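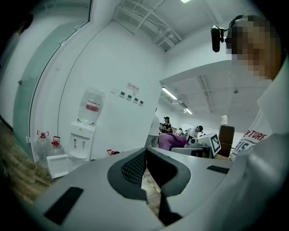
Kamcombe opens its Welleck training floor to the public

WELLECK, October 16, 2018 - I've been wanting to write this one for months, so forgive me if I get a bit carried away. Kamcombe is holding its first open day at the Welleck training floor, and you're all invited: neighbours, students, curious parents, people who saw our sign and wondered what on earth goes on upstairs.

What goes on is that we teach robots to do everyday jobs, and we do it by hand. Our operators pick up a gripper, squeeze it, and do the task themselves, over and over, while the gear records how they moved. Folding cloth, picking up bottles, putting things back where they belong. Later on a robot arm learns from those recordings. It's slow, fiddly work and I love it (I started on the floor myself, and my wrists still remember).

We ran a small trial visit in June for 112 people, mostly families of staff, and I was nervous the whole morning. I thought they'd want to see robots and be bored by people holding grippers. Well, the queue for the grippers went out the door! One boy spent most of his visit trying to pick up a single sock, and his grandmother got it before he did. We've had 328 names on the list for the next one ever since, so we've moved to bigger groups and longer hours.

Cuiping Cheng runs the floor and will be leading the tours. "People come in thinking the clever part is all in the computer," she told me. "Then they try to fold a towel with two fingers and they go very quiet. I like that bit."

Brendan Duggan and Lingyun Yan will be looking after the try-it-yourself tables. You'll get a short lesson, a turn with a hand-held gripper, and a look at your own recording on the screen afterwards. Lingyun has promised to be kind about your technique. Brendan has made no such promise.

At the far end, Jianguo Jiang will be showing the Daritz arm, our newest, at work on tasks it learned from our own operators. It will drop things. It drops things most days, and Jianguo is happy to stop and talk about why. Ask him about the colour of the cloth and how much it matters - you may want to sit down first.

We're also very pleased to have Shanthi Siddiqui from Quiambao joining us for a chat after lunch. Her team has been testing grippers in laundries and small kitchens, and she has strong views on which jobs should go to a machine and which shouldn't. I don't agree with all of them, which should make for a good chat.

The practical stuff: doors open at 2 hours before noon and tours leave through the day, with the last one at 5 in the afternoon. Entry is free. Wear shoes you can stand in, and leave big bags at the front desk. Kids are welcome at the tables with an adult beside them. Tea, coffee and cold water are on us.

To book a spot or arrange a school or media visit, ring the Kamcombe front desk in Welleck and ask for the open day list. Dates are given out when you book, as the groups fill at different rates.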